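Home | Forums | Running & Walking | Events

Deferring a half marathon entry – how late can you leave it?

Posted 2024-12-08 in Events
6 replies | 74 views
Print this page | E-mail to a friend

I've entered the Rebelo Half in April and my calf has been giving me trouble since I went over 13 km in training. The physio wants me off running for a few weeks. I can't find anything on the entry page about deferring to next year, only a line saying entries are non-refundable. It was booked through Runodus. Has anyone moved an entry, and is it better to drop to the 10 km now or wait and see? I'd rather not lose the full fee. 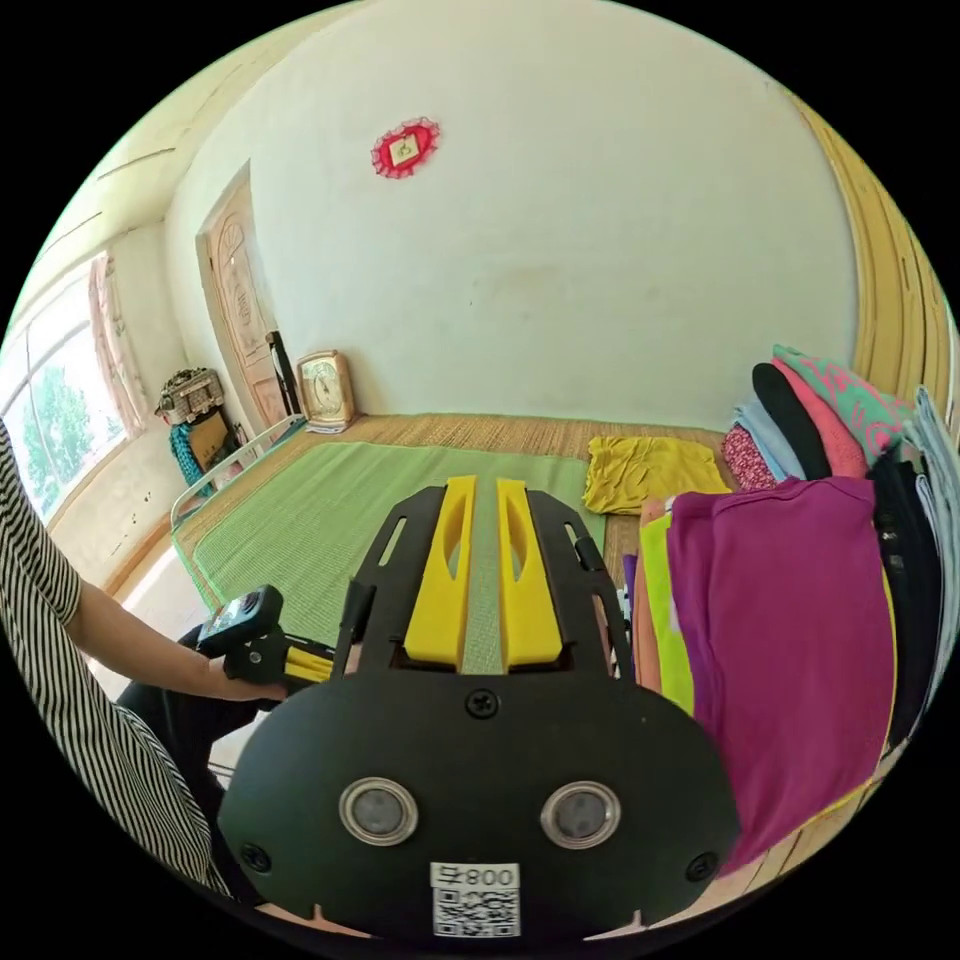

Replies, most helpful first

pirnetti_plodder
You can defer once, but it's not on the entry page. Log in to Runodus, go to My Events, open the Rebelo entry and look under Manage. There's a deferral option there until entries close. I paid a small admin fee and my place carried over to the following year. You don't need a medical certificate.

Changing distance is a separate button and it's free if the shorter race still has room. The 10 km is capped at 1,000 and it filled well before the half did last time, so I wouldn't wait too long on that one. If you swap down and then come good, you can't count on getting back into the half.

One thing to check is the shirt. If you ticked the event shirt when you entered, it doesn't carry over when you defer. They'll post you this year's one or you can collect it with the bibs.

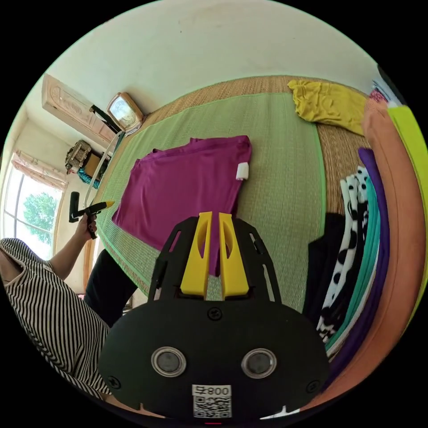 Mine took a while to arrive by post, so collect it if you live close enough. As for the calf, I had the same thing and went back on grass first, short and slow, with a rest day in between. I'd give it until the end of January before deciding.

bodeo_backmarker
Just sell your spot to a mate. Plenty of people do it.

hillsrunner
Please don't do that. The bib is linked to your emergency contact and medical details, and the organisers of the Bodeo trail run disqualified people for it. Use the transfer form if there is one – I think Rebelo has one but I haven't used it. Otherwise defer like the first reply says.

Was this helpful? Yes | No
Share | Comments (3)
Back to Events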